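The Hat That Stays

By Shirin Rezaei

My father sold hats in a small shop on a corner, and when I was a child I believed that this was the most certain work in the world. Every person has a head, he told me, so every person is a customer. He said it with great calm, also in the years when almost no person came in.

I thought of him often in the past months, when I was visiting people who make, sell and repair caps. I wanted to understand a simple thing. The felt hat of my father has nearly gone from the street. The baseball cap, which he refused to sell, is everywhere. It is on the farmer and on the film star, on the boy who waits for the bus and on his grandfather. How did a piece of sports clothing become the ordinary hat of so many countries?

The first answer I received was about cars. Maritza Condori teaches the history of dress, and she keeps in her office a row of old hats which her students are allowed to try. She asked me to put on a tall one and to sit down on a low chair under a bookshelf. The hat touched the shelf at once.

"So, now you are in a car," she said.

In her opinion the hat with a full brim belonged to people who walked, or who traveled in a train with a high ceiling. When they began to drive, the hat went to the seat beside them, and after some years it stayed at home. The cap has no brim at the back, and you can lean your head against the seat. Farmers and truck drivers understood this early. Companies which sold seed and machine parts gave them caps for free, with a name on the front, and these men wore the names for years without being paid one cent.

I liked this explanation, but Raphaël Carré did not like it at all. He is the owner of Gerkari, a workshop that makes caps in small numbers, and he has the strong opinions of a person who works alone for many hours. For him the car is only half of the story. The other half is the brim, or, as he prefers, the visor.

"A felt hat you must respect," he told me. "You cannot sit on it, you cannot put it in a pocket. A cap, you can be rude to it."

He bent one in his hands until the two sides of the visor touched, then he let it go. In old caps the visor was stiffened with cardboard, and the rain destroyed it. Plastic changed that. A person could wash the cap, forget it in the garden, find it again in spring. Raphaël showed me his own, which he has worn for 17 years. The color has gone from it in the places where he holds it. He will not wash it, and his wife will not have it in the kitchen.

The making is less simple than I had expected. The crown is usually sewn from six pieces, each one like a thin leaf, and they must meet in one point on top. If one leaf is cut a little too wide, the point moves, and the wearer looks as if he is always turning a corner. The button on top covers the meeting of the seams. Most people believe it has some purpose for ventilation. It holds nothing and it opens nothing, Raphaël said, but a cap without it looks to him like a door without a handle.

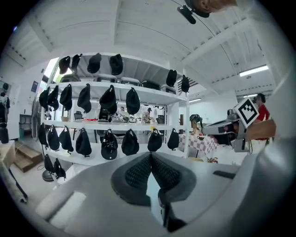

Black caps hanging by their straps on a white metal shelving unit.

Color is the next question, and here the people I met were in agreement. Prys Jarman buys for Stomby, a chain of clothing stores, and before that he was selling umbrellas, so he is accustomed to black. He orders other colors every season because a wall with only black makes customers sad, as he believes. They come for the red one, they hold it, they try it before the mirror, and they go to the cash desk with a black one.

Last May he made a small test. He ordered 1,000 caps in one shape, with an equal part in each of four colors. When the month was finished, 337 had been sold, and of the black ones only two were left. The mustard yellow was, in his words, a tragedy. He bought one himself from pity and wears it when he is painting his fence.

I asked him if this means that people have no courage. He was thinking about it for a long time. Then he said that a cap is the nearest thing to a face, and that a person can be brave with socks but not so easily with a face.

There is also the matter of the closure. A fitted cap, with no opening at the back, is made in many sizes, and the shop must keep them all. A cap with a strap can be made in one size, and the head does the rest. Prys loves the strap like an accountant loves it. Raphaël finds it a little lazy, but he sews it too, in cotton with a metal buckle, and he admits that his customers pass the hair through the opening and are very happy.

The most surprising visit was the last. Carys Trevor repairs hats in the back of a tailor's shop called Herrera, between the ironing table and a window which does not close well. When she learned the work, she was repairing wool and straw. Now more than half of what comes to her are baseball caps, and many of them cost less when they were new than the price of the repair.

"I tell them this," she said. "They look at me like I am the doctor and I have offered to give them a different grandmother."

She showed me a green cap from a fishing club, with a visor broken in the middle. The owner wanted the visor to be strong again, but it must keep the same curve, the curve of his hand. So she had steamed it over a jar, and then over a bottle, and then over a second jar, until she found the right one. The sweatband was new. She had kept the old one in an envelope, for the case that he would ask for it. People do ask, she said.

I told her about my father and his shop. She wanted to know what had happened to his wooden hat blocks, the forms on which the felt is shaped, and I had to say that I gave them away. She was polite about this, but I saw that it hurt her. Such blocks are hard to find. Her own come from a factory named Brondari, which was closed before she was born, and she oils them at the beginning of each winter.

My father lived long enough to see a baseball cap on his own head. It was a gift from my nephew, dark blue, with the name of a team about which he knew nothing. He complained that it had no shape and that one could not lift it properly to greet a lady. He tried to do it, in the hallway, with two fingers on the visor. Then he looked in the mirror for some time, pushed it a little to the left side, and went out to buy bread.

Last updated: Friday, January 12, 2018

Related stories
The Long Life of a Raincoat
Why Pockets Became Smaller
A Morning With the Button Sorters
Shoes for People Who Stand
What the Tailor Keeps in the Drawer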